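Hand-held gripper pair drifting after a jaw swap – worth recalibrating or send it back?

Forum: Maintenance and Setup
Started by slowfeed, August 9, 2025

slowfeed wrote:
We have a pair of hand-held grippers on a Dusora teaching station. You hold one in each hand, do the job yourself, and the cell logs it. Worked fine through May. Then I swapped the finger pads on the left unit and since then the logged jaw opening doesn't match what the jaws are doing. Closed reads as slightly open. Right unit is fine.

The Dusora manual says to run the auto zero after any pad change. I ran it. Twice. Still off. I'm not convinced the auto zero does anything except blink at you.

Before I box it up for the service desk in Virnberg and lose it for 25 days like last time, has anyone sorted this on the bench?

grubscrew_58 wrote:
Did you zero it with the jaws touching, or with the spacer in? Early units want the spacer. Later ones want bare pads. The manual covers both and doesn't tell you which one you own.

slowfeed wrote:
Bare pads. Didn't know there was a spacer. Of course there's a spacer.

prunum_owner wrote:
We run the Prunum version of the same idea and I'd leave the zero alone. Nine times out of ten it's the cable. You changed pads, so you turned the thing over a lot, so you twisted the cable where it goes into the top. Check the strain relief.

grubscrew_58 wrote:
A bad cable gives you dropouts or noise. It doesn't give you a steady offset. He said it reads slightly open every time.

prunum_owner wrote:
He said it doesn't match. He didn't say every time. And I've had exactly that from a cable, so I'm not guessing.

slowfeed wrote:
It's steady. Same error at closed, same error halfway. I wiggled the cable at both ends while watching the reading and nothing moved.

prunum_owner wrote:
Fine. I still wouldn't trust it after one wiggle.

lathe_and_learn wrote:
Steady offset after a pad swap sounds like pads to me. Are the new ones original or Michalski? The Michalski pads are thicker at the base. They fit, they grip, and they throw the closed position out. The seller will tell you they're a direct replacement.

slowfeed wrote:
Michalski, yes. A bag of 13 for less than two originals. I did wonder.

lathe_and_learn wrote:
There you go. Either put the originals back or zero with the spacer and save it as a new tool. Don't overwrite the old tool or you'll be back here asking why the other set is wrong.

grubscrew_58 wrote:
Agree on saving a new tool. I don't agree that thicker pads would survive an auto zero on bare jaws. If the zero was working it would have taken the thickness out. Something isn't being written. Power the unit all the way down after the zero, count to 20, then bring it up and look again.

slowfeed wrote:
Will try both tonight. Green light stays on through the whole zero, if that means anything.

grubscrew_58 wrote:
It means it has power. I wouldn't read more into it than that. Mine stayed green with a stripped drive screw.

bench_135 wrote:
Whatever you change, check it against a real object before you go back to logging. I don't believe any screen number until I've closed on something I can put calipers on. We use a plain bottle on a sheet of paper. Same bottle every time, both units up, cables looped over the wrists so they don't drag on the jaws.

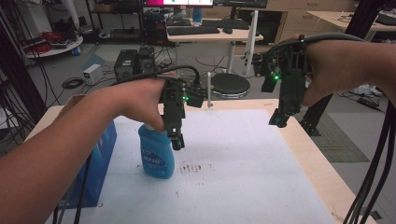 Left unit over the blue bottle, right one held clear. Green light on both.

prunum_owner wrote:
A plastic bottle is a terrible reference. It squashes. Use a gauge block or a piece of bar.

bench_135 wrote:
Bar for the number, sure. The bottle is for seeing whether it grabs the way it should. I do both. Bar first.

prunum_owner wrote:
Then say bar first.

slowfeed wrote:
OK, results. Full power down after the zero made no difference. Zero with a spacer (borrowed from the other cell) and then power down, and closed now reads closed. Halfway is still a hair off but inside what I can measure with shop calipers. Saved as a new tool with the pad type in the name.

So either it's an early unit that wants the spacer, or the thick pads upset the bare zero. Can't say which until I put the originals back on, and I'm not doing that this week.

grubscrew_58 wrote:
Early unit. Check the plate under the grip – if there's no letter after the serial, it wants the spacer.

lathe_and_learn wrote:
Or it's the pads.

slowfeed wrote:
No letter. I'll do the pad test when I next have it apart and post the readings.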